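Teleop demos in sim: is anyone getting real value out of this?

ridgeline_tom
Mon 20 July
My group is being pushed to drop hand guiding and collect everything by remote control in a simulator. The sales pitch from Brumen is 1,325 demos and then the arm "just knows" the pick. I've been teaching arms by grabbing the wrist and dragging them since before this had a name, and I don't buy it. With your hand on the arm you feel the contact. With a headset you're guessing.

pallet_nine
You feel the contact, the robot doesn't. Your hand is holding up half the weight of the arm while you record. We had 33 hand-guided runs that played back perfectly in the air and dropped the part every time there was a part.

ridgeline_tom
Then your gravity comp was off. That's a setup problem.

pallet_nine
Maybe. It was off on both cells then.

quietservo
I've done 1,608 episodes in the Thepsuriya hallway set. My take is that the driving is fine and the grasping is mush. Round things are the worst. Operators learn the physics engine's habits and those go straight into the data. Also half my runs have a long pause in them where I'm figuring out depth, and the policy learned to pause too.

ridgeline_tom
So what does a hard one look like? Everything Brumen sends me is a cube on a bare table.

quietservo
View from one of the hallway tasks. Ball and sphere on the same little cabinet, and I still have to get the left gripper over there.

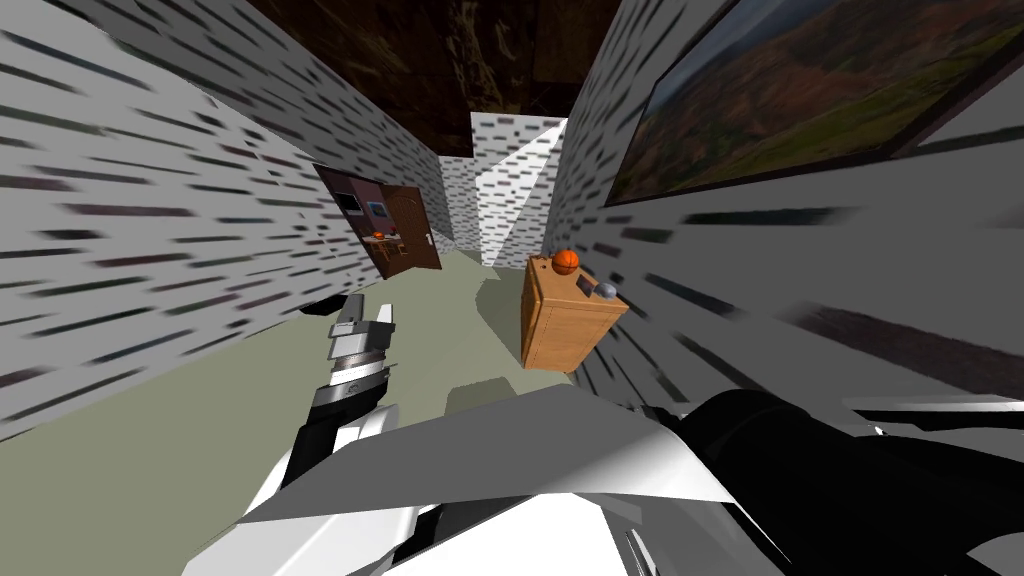

Hallway set, cabinet on the right, left gripper open

pallet_nine
The wall texture smears so badly at the sides that I'd lose my sense of distance in a minute. How do you judge reach?

quietservo
Badly. I go by the shadows on the floor.

ridgeline_tom
Which a real hallway won't give you on cue. I'd take 2 good days of hand guiding over all of it.

mk_bench
Try hand guiding two arms at once by yourself and get back to me. We're comparing both methods on Sotgate in September. I expect to be disappointed twice.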